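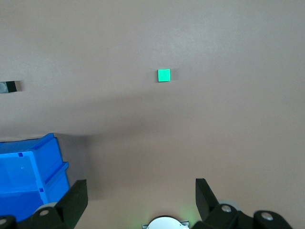 Trunorska is a harbour city known for the public art in its streets and railway stations. It has a compact old town on the east bank of the Baird River and a larger nineteenth-century district to the west, joined by 5 bridges.

Public art

The city holds 451 registered works in its outdoor collection, most of them within walking distance of the central station. They include tiled walls, painted shutters, bronze drinking fountains and a long mosaic under the Endus Bridge. Developers of large buildings in the centre must pay for one permanent work that can be seen from the footpath.

Stations

The underground line opened with bare concrete platforms. Glazed tiles in a different colour for each stop were added later, and the colours are still used on maps and signs. Endus station has a ceiling of coloured glass over 60 metres long. Baird Street is the deepest stop and has carved stone panels beside the escalators.

Flanevent

Flanevent is a yearly walking festival held in June. Visitors follow marked routes between courtyards and workshops that are closed to the public at other times of the year. Entry is free, although some workshops charge for classes.

Access

Regional trains from the airport stop at the central station. Trams run along both banks of the river.

Last updated 2024-12-17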